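The Keeper of Mikero

When I took over the cell from Matvii Hrytsenko he handed me three things: a ring of hex keys, a squeeze bottle of the good grease, and a school notebook with a coffee stain across the cover. "Read the notebook first," he said. Then he went down the stairs with his coat over his arm, and that was his last day at Mykhailiuk.

I didn't read the notebook first. I was twenty-four and I had a certificate! I went straight to the arm, whose name was Mikero (it was on the work orders, so I suppose it was official), and ran it through its homing routine, and it went home very nicely, like a horse that knows the way to the barn. I thought, well, this is going to be easy.

By lunch it was missing everything by a finger's width. Balls, blocks, the cans. It would come down over the basket, sure of itself, and close on air. I checked the air gap on the brake, I checked the cable at the wrist, I turned the whole thing off and on, and then I sat on an upturned crate and opened the notebook.

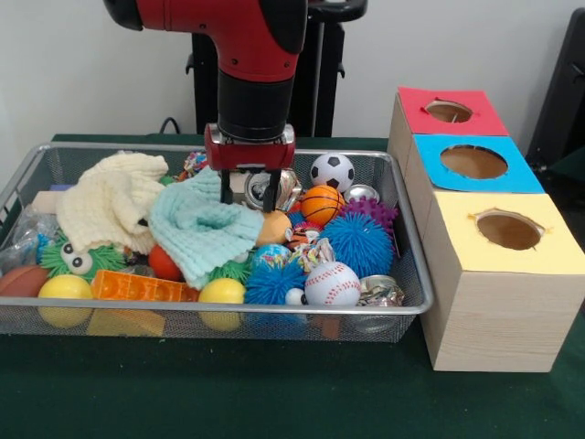 Mikero over the basket, fingers down among the cans and the puffer balls.

The first page said 5/11/20 and under that, in Matvii's square capitals, SHE DRIFTS. No explanation. The next page was a column of offsets in pencil, and so was the next, and so on for most of the book. Every so often there was a sentence. "Retightened the finger screws, left one backs out." "Do not trust the table." "Boltetska called, part is not coming." In between, on a page by itself, was "Fed the cat 126 grams, too much," and I never did find out whose cat.

I called Jaruwan Wiriya, who had the cell across the corridor and had known Matvii for years. She came in eating a pear.

"Did you zero her cold?" she said.

I said I'd zeroed her first thing, so yes, cold.

"Then she's been warming up all morning and you've been holding her to what she said at breakfast." She took another bite. "Would you like that?"

I wouldn't, no. So we did it Jaruwan's way. Run the arm through empty moves for eleven minutes by the wall clock, no picking, just reaching and coming back. Then bring it down to the brass pin in the test block, a hair above, and read the number off the pendant. Mine said 2,442. The last entry in Matvii's column was 2,442 too, and I felt the back of my neck go cold, which is silly – it was the same arm and the same pin, so why wouldn't it be?

"Now the fingers," said Jaruwan, and she wiggled the left one, and it moved.

I'd looked at those fingers all morning and never once put my hand on them. I powered down, locked the switch and took the screw right out. There was old thread glue on it like sugar on a doughnut. I brushed it clean, put one drop of new on, ran it in until the key started to push back at me, and then a little more. Jaruwan held the flashlight and hummed something. When I'd done the right one as well she laid a strip of paper between the fingers, had me close them, and pulled. It held.

"Better than his," she said, and went off to wash her hands.

I wanted to try it on the basket right away, of course I did, but the glue needed its time. I spent it going through the notebook properly. Somewhere past the middle the writing changed. The capitals got smaller and the sentences got longer, and they weren't all about the arm. He wrote about the winter the Ovetti order fell through and the whole floor sat dark except for his cell. He wrote that he came in anyway, in July too, when the heat under the roof was terrible, and oiled what needed oiling. "Pick 3,910," he'd put. "She got the little soccer ball. I clapped, like an idiot."

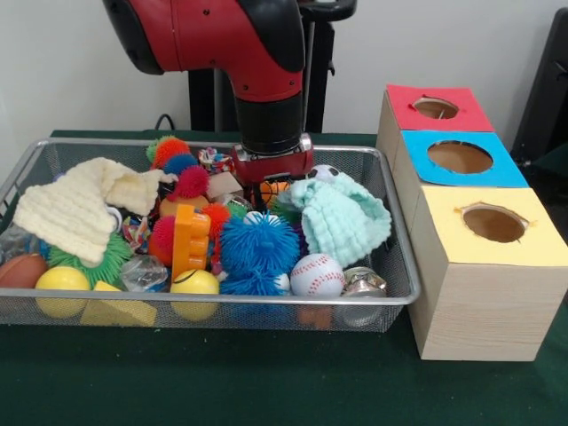
I started her up again a little before five, slow speed, with my thumb on the stop. She went up and over and came down in her own good time, and I caught myself leaning the same way she was leaning. The fingers closed. They had something in them.

I didn't clap. I did say "oh, well done" out loud, and from across the corridor Jaruwan shouted, "Write it down!"

So I found a pencil, turned to the first clean page and wrote down the offset. Under it I put that the left finger screw had been cleaned and reset, and that I'd read the notebook.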